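Table paper

Table paper (also bench paper or covering paper) is paper laid over a tabletop to keep it clean during work or eating. It is sold on rolls or in cut sheets and is normally thrown away or recycled after use. The term covers a range of papers, from thin unprinted newsprint to heavy papers with a plastic backing. It is distinct from lining paper, which is pasted to walls, and from shelf paper, which is cut to fit and left in place for long periods.

Materials

Most table paper is made from bleached or unbleached wood pulp. Bleached grades are white and show spills and dropped parts clearly. Unbleached grades are brown, usually stronger for the same weight, and cheaper. Newsprint, which contains a large share of mechanical pulp, is the cheapest material in common use, but it tears readily when damp and yellows within a few weeks in sunlight.

Weight is given in grams per square metre. Light papers follow the shape of the table and fold easily over its edges, but they shift when objects are dragged across them. Heavy papers, up to 200 grams per square metre, lie still under their own weight but hold the curl of the roll. Curl is reduced by laying the paper with the inner face of the roll downwards, or by drawing it over the edge of the table before cutting.

Backed papers have a film, commonly polyethylene, bonded to one side. The absorbent side faces up and the film stops liquid from reaching the table. Waxed papers resist water on both faces but take ink and pencil poorly.

Sizing

The amount of size added during papermaking controls how fast the paper takes up water. Unsized paper absorbs a drop almost at once and spreads it widely. Hard-sized paper holds the drop on the surface long enough for it to be wiped away. For painting and gluing, a moderately sized sheet is usually chosen, so that small drips dry where they fall and do not run towards the work. Size loses much of its effect if the paper is stored in damp conditions.

Uses

In schools and studios, table paper is used under paint, paste, clay and ink. Containers of water and colour are generally stood directly on the sheet, and the paper beneath them is the part that fails first, as moisture collects under the base and the wet fibres are rubbed each time the container is moved.
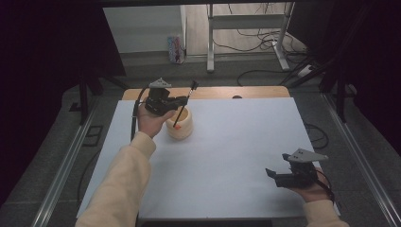

Short cream-coloured cup with ridged sides on a tabletop covered in white paper.

In restaurants, paper is placed over a cloth so that the cloth can be kept for several sittings. Clips or elastic cords hold the paper down on outdoor tables. In dressmaking, plain white paper serves both as a cover and as a surface for tracing patterns. In repair work, a white sheet makes small screws and springs easier to find, and the position of each part may be marked on it in pencil.

Laboratories use backed papers on benches and in fume cupboards. These are changed on a fixed schedule or after any spill, and used sheets are disposed of with the waste class of the material handled.

Laying and fixing

The sheet is cut to overhang the table on all sides. Corners are folded as for a parcel and taped to the underside. Where the tabletop is varnished, low-tack tape is preferred, as stronger adhesives can lift the finish – the risk is greatest with shellac. Two sheets laid side by side are overlapped and the joint is taped along its full length.

Roll dispensers fixed to the end of a table allow fresh paper to be drawn across as needed. The Closter dispenser, a cast-iron pattern with a serrated cutting bar, was widely copied. Later models, among them the Grenetti, replaced the fixed bar with a sliding blade, which gave a straighter cut on heavy papers.

Testing

Papers are compared by tensile strength, wet strength, absorbency and resistance to rubbing. In a comparative study by Li-hua Chang, 17 papers were rubbed under a weighted felt pad until a hole appeared. The best dry result was 3,000 strokes, from a brown kraft paper made at the Bodia mill. The best result for a white paper was 1,305 strokes. When the samples were wetted beforehand the order changed, and a backed paper sold under the name Sampaio lasted longest.

Chang noted that the felt pad did not reproduce the action of a hard container base, and that the figures should not be used to predict service life.

Disposal

Plain paper marked only with pencil or water-based paint is accepted by many paper recycling schemes. Paper soiled with food, oil or varnish is not, and backed and waxed grades are usually excluded. Unprinted brown paper can be composted if torn into strips.

See also

Blotting paper
Kraft paper
Oilcloth
Tablecloth

This page was last edited on Sunday, October 4, 2020.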